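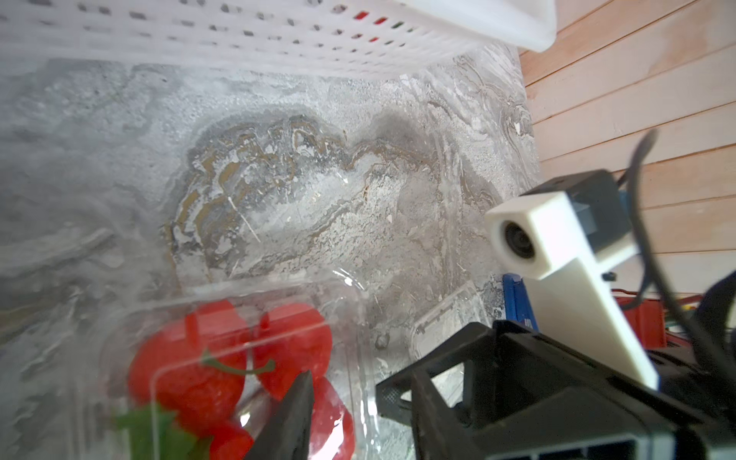 The Nino Weekly Portion Reader

Werier Books and Judaica
Hardback, 700 pages, two ribbon markers
Price: £55

We first stocked the Nino Reader in a small way, a handful of copies on the shelf by the till, and we have been reordering it ever since. If you have ever wanted to follow the weekly Torah portion at home but found yourself lost by the second verse (or hunting for your place while the kettle boils), this is a lovely book to start with, and a good one to stay with once you know your way about.

Each portion begins on a fresh right-hand page with a short summary, and then gives you the Hebrew and a new English translation side by side. The notes sit at the foot of the page, where you want them, and they draw on Rashi, Ramban and Sforno as well as a fair number of Hasidic teachers. The haftarah follows straight on, so there is no turning to the back of the book, and where Ashkenazi and Sephardi customs differ both readings are printed in full.

The translation and notes are by Rosalba Sanna, who taught adult classes for many years and wrote most of these pages with her students in mind. You can tell! She is very good at spotting the question you were about to ask, and she doesn't mind saying when the commentators disagree and leaving you to chew it over until next week. Her notes on the Joseph story are my own favourite, and I have read them aloud to more guests than perhaps wanted to hear them.

The typeface is the Prustavo Hebrew, cut a little larger than usual, with vowels and cantillation marks that stay clear even under a dim lamp. The paper is cream and reasonably thick, and the binding is sewn, so the book lies open on the table from Genesis right through to the end of Deuteronomy. It is on the heavy side. For carrying to synagogue you may prefer the El Khatib edition, which has the same text in 2 softback volumes and fits nicely into a coat pocket or a small bag.

A few practical things. The blessings before and after the reading are inside the front cover, with transliteration. The special readings for festivals are at the back, along with a table of double portions. The first printing had a misplaced line in Vayikra, and this was put right in the March reprint, which is the only one we now send out.

We can wrap the Reader as a gift and add a bookplate with a name in Hebrew or English. Please type the name exactly as you would like it to appear, and allow us an extra couple of days.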